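The washing-up treaty

July 22, 2021

I have lived without a dishwasher for six years now, and people treat this as a moral position. It isn't one. The kitchen in this flat was fitted by somebody who measured for one and then put the boiler in the hole. There is a tap stub behind the bin that was clearly meant for greater things.

So we wash up by hand, two of us, every night, and over that time we have arrived at something like a treaty. I thought I would write it down, mostly because my sister is about to move into a place in Welimlow with the same problem and has asked me what to buy. The short answer is nothing. The long answer is what follows.

Who washes

The one who didn't cook. Everybody says this and it sounds fair until you live with a person whose idea of cooking is toast with something on it, and whose idea of your cooking is that you should make the lamb thing again. The lamb thing uses every pan we own. I have raised this. The reply was that I could always make toast.

We tried a rota for a while in March, on a whiteboard. The whiteboard got greasy and the pen stopped working on it, so for a fortnight the rota said it was permanently my turn. I noticed this later than I should have.

The order of things

My grandmother did glasses first, then cutlery, then plates, then pans, and changed the water before the pans. I was brought up to think of this as a law of nature, somewhere near gravity. Then I moved in with someone who begins with whatever is nearest, which is usually the frying pan, and rinses the wine glasses in what comes next.

I won't pretend I took it well. There was a period when I used to come in afterwards and hold glasses up to the window. We have settled on the grandmother's order when there are guests and anarchy when there aren't, and I buy darker tumblers.

Soaking

Soaking is where the treaty gets tested. A pan with burnt rice in it needs soaking. A pan with a bit of butter in it does not, and everyone in this household knows the difference, and one of us leaves it on the side full of cold water overnight anyway. By morning it has a skin on it and has become, by some rule I never agreed to, the property of whoever wants to make coffee.

The limit is now one night. After that the pan goes on the soaker's side of the bed. This has only had to be enforced once.

What we bought and regretted

I got the Sekon brush, the one with the reservoir in the handle, after reading one enthusiastic review. You press a button and it dispenses washing-up liquid. It also dispenses washing-up liquid when you don't press the button, when you lay it down, and when you go to work. We got through a large bottle in six days and the sink has never been so clean, or the cupboard under it so sticky.

After that came a Jadska drying mat, which is a very thick flannel with a price tag. It dries things nicely for an evening and then needs drying itself, for which you need somewhere to put it, and the only place is where the mat goes. It lives in the airing cupboard now and the cat is fond of it.

Rubber gloves I have come round to. I held out for years on the grounds that they made me look like my chemistry teacher. They do, but my hands no longer resemble a relief map in winter, so he may have been on to something. 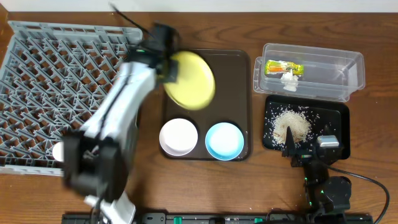 Racks, and where to put them

The rack takes up more room than you think it will, so choose where it's going before you choose the rack. In a small kitchen it will end up on the draining board and you will never see the draining board again. Friends of ours keep theirs on the table, which I used to think was slovenly and now think is sensible, as the plates are going to end up there again in a few hours.

My own preference is plastic over wire. Wire ones look lovely in the shop, then the coating goes at the corners and you get small rust marks on everything you own that's white. Plastic just gets a bit grey and tired, like the rest of us. Get one where you can fit your actual plates between the pegs. Take a plate to the shop with you. I did this at Ó Ceallaigh's, the hardware place by the bus station, and nobody minded, though I was asked on the way out whether I had paid for it.

Air-drying against tea towels is an argument I refuse to have again. I will only say that our tea towels smell of onions and the air doesn't.

The sums

When I complain, which I'm told is often, somebody always suggests a slimline dishwasher on the worktop. I did look into it. Our worktop would fit the dishwasher or the kettle. I also once worked out, during a very dull phone call, how many of these sessions we had done since moving in. Taking off holidays, Christmases at my mother's and a shameful number of takeaways, I put us past 2000. My other half, who wasn't asked, thinks it is more, and has offered 3854 as a figure with nothing to support it except that it felt like that many.

I don't hate it as much as I make out. It's the one part of the evening when neither of us is looking at a phone, since our hands are wet. We've had most of our good conversations at that sink and at least two of the bad ones. The radio is on, the window steams up, and next door's dog stands on its shed and looks in at us.

Anyway, to my sister: take the gloves, take a plate to the shop, and do not buy the brush. If you want ours you can have it. Bring a bag you don't care about.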